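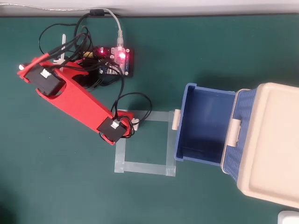
Plistirholm Home Workspace Forum
Desks, Tables and Surfaces

Tape outline on a green mat, and a small cabinet that won't stay put

drawer_left
Posts: 20
25 June 2022

I have two questions about the same table, so I'm putting them in one thread. If a moderator wants to split it, go ahead.

The table is against a wall and has a green mat on top. I put a square on the mat with whitish see-through tape, because I want one spot where the thing I'm working with always goes back to. Before that I set things down wherever and spent half the evening moving them around. The square works. What I don't like is that the tape is going to leave glue behind when I change it, and I will change it, because I think I made it the wrong size.

The second question is the cabinet. It's a plastic one with two drawers and round knobs, and it's light. When I pull the lower drawer, the whole cabinet wants to come with it. I keep screws in the bottom drawer and scissors and string in the top one. I don't want to hold the cabinet with one hand every time. 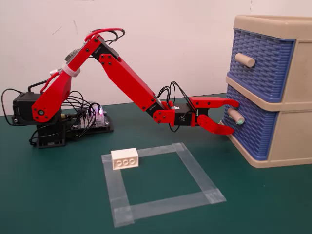 What I have tried

For the tape: nothing yet. I lifted one strip back in January on a different mat and it left a gray line that picked up dust. That was packing tape, so maybe it doesn't count.

For the cabinet: a folded dish towel underneath. It stopped sliding but then it rocked. I also tried moving the heavy stuff to the bottom, and that helped a little. I don't want to glue it to the mat.

The mat has to stay.

pinewood_jo
Posts: 1817

Cabinet first. Get the clear rubber bumpers they sell for cupboard doors and put one on each corner underneath. Clean the plastic with rubbing alcohol first or they fall off within a week. Mine have been on for years, on a cabinet with three drawers full of nails.

Check the drawer too. On the cheap plastic ones there is often a ridge left over along the bottom edge of the drawer, and that's what drags. Take the drawer out, run your finger along the edge, and if you feel it, sand it down with 400 paper. Wipe it out before you put it back. A drawer that runs freely doesn't pull the cabinet along.

marlstone
Posts: 247

I would skip the tape. Draw the square with a chalk pencil or a paint marker. Tape always lifts at the corners, then your sleeve catches it, then you have a curled corner with lint in it. I did tape on my sewing table for a year and was redoing it every couple of weeks.

pinewood_jo
Posts: 1817

Can't agree on the paint marker. The first post says the size is probably wrong. Paint on a mat is there for good, and chalk is gone the first time you wipe the table. Tape is right for this, you just want the low-tack kind. Nwankwo on the ring road has it in the paint aisle. Ditovberg makes one too, but it's narrower and costs more.

Round the ends with scissors before you stick them down. Square ends are what catches.

marlstone
Posts: 247

Chalk pencil doesn't wipe off that easily. The wax kind takes soap. But fine, if the size is going to change I see the point.

oatcake
Posts: 20

Baby oil gets tape glue off a mat. Leave it on for ten minutes, then dish soap and water. Test it on a corner at the back. It made my Hundel mat a bit shiny in one place, and I didn't care, but you might.

Also, where on the mat is the square? If it's right up against other stuff you'll keep knocking the edges of the tape no matter which kind it is.

drawer_left
Posts: 20

Thanks. The square is toward the front, in the middle. I sit facing it, so my forearms do go over the front strip a lot.

I took the lower drawer out last night and there is a ridge, on the left side only. I sanded it and it runs better. It still moves the cabinet if I pull fast. Bumpers are on the shopping list.

I'm leaving the tape as it is until I decide on the size. I'm thinking two fingers wider on each side.
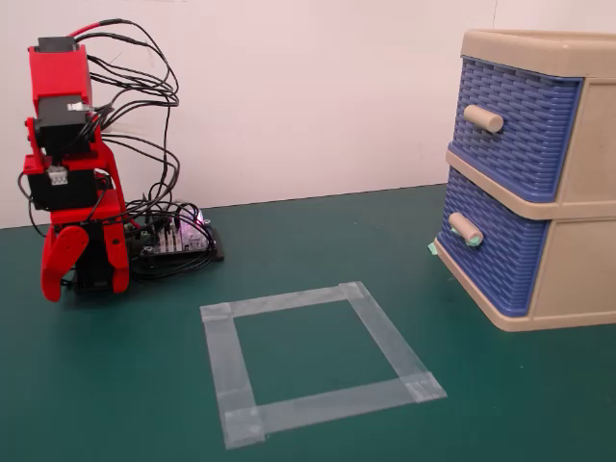

marlstone: Go wider at the back only. If your arms are already rubbing the front strip, moving it closer to you makes that worse. Lay string down first where you think the new lines should go, use it like that for a few days, and put the tape down after.

oatcake
Posts: 20

Agree with the string. Or move the whole square back a little and keep the size.

pinewood_jo
Posts: 1817

Get the bumpers in the bigger size, the flat ones. The small domed ones sink into a soft mat and you end up with the rocking again, same as with your towel.

drawer_left
Posts: 20

Flat ones, OK. I have string in the top drawer so I'll start with that tonight.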